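Ticket: Low pressure and pulsing at kitchen tap, Engelhardt unit
Product: Trullix under-counter water filter
Status: Solved, leaving open until September
Opened: 20th August

Hi all! First off, I love this filter. The water tastes great and my coffee has never been better, so please read this as a fan trying to get back to full flow. After I swapped the cartridge the flow dropped to a sad dribble, and every few seconds it pulses. The old cartridge ran fine right up to the change. The supply valve is fully open and the hot side is normal.

Tried so far:
Flushed the new cartridge for 30 minutes. No change.
Took the cartridge out and seated it again, twice. It clicks, no leaks.
Ran the system on the bypass plug. Full flow straight away! So the supply line is good. 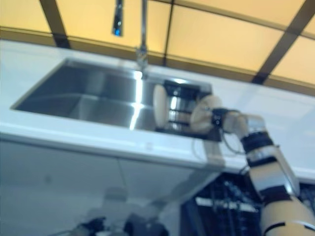

Next I timed how long it took to fill a pitcher. With the bypass plug in, 3 quarts took 96 seconds. With the cartridge back in I gave up waiting at less than half full. I also put the old cartridge back for a minute and it beat the new one easily, which surprised me.

Reply from Trullix support:
Thanks for such a thorough write-up, the bypass test saves us a lot of guessing. Pulsing with a new cartridge is usually trapped air. Please close the supply valve, open the tap, take out the cartridge and stand it upright in a bowl of clean water for about 2 hours. Then refit it and open the valve very slowly. Could you also send us the batch code from the label?

Update from me:
Soaked it, and wow, the bubbles that came out of that thing! Refitted it and opened the valve a hair at a time. The pulsing is gone completely. Flow is better but still short of what I had before.

Batch code sent. The label says Mamalden on the side, and my old one said Grokex – is that a different supplier, or just a new name?

Reply from Trullix support:
Both fit your housing. The Mamalden one has a tighter inlet screen, so please check it for grit.

Update from me:
Found it! A little crescent of white scale was stuck across the screen. Rinsed it off with a soft toothbrush, put everything back, and the flow is right where it used to be. Super happy with this. I'll check the screen again in September and post the result before you close the ticket.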